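Workbench talk, speaker notes – Zilside meetup, ten-minute slot

Hello, thank Cheuk-hei for the intro, find the clicker. I want to talk about tables tonight. Yes, tables! I spend more time sorting little things into boxes than I do on anything else, and the surface underneath matters more than I used to think.

Start with pale wood. I love it – you drop a tiny screw and there it is. On my old black desk I lost 58 of them in one winter (pause, let Aarne laugh).

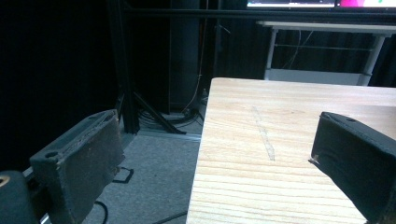 Pale wood grain, a faint strip of tape, gray carpet alongside.

Tape story next. I mark out my sorting spots with it and then forget to peel it off, and by April it's part of the furniture. Ask who else does this. Hands up, be brave.

Then clearing. Everything off before you begin, even the coffee.
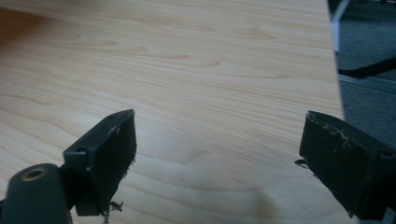
I give myself 2 minutes for that, and whatever hasn't got a home goes in a shoebox for later. Hanna does it the other way and clears at the end of the day. Let her heckle if she wants to.

Boxes! Go slow in this bit. I like a hinged lid and a shallow tray, so nothing gets buried.

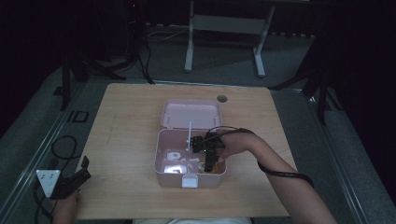

Small stuff at the front, crumply stuff at the back, and don't pack it so full that you have to lean on the lid. Pass the Grukimix box around, then questions. Get the box back from Valdemar.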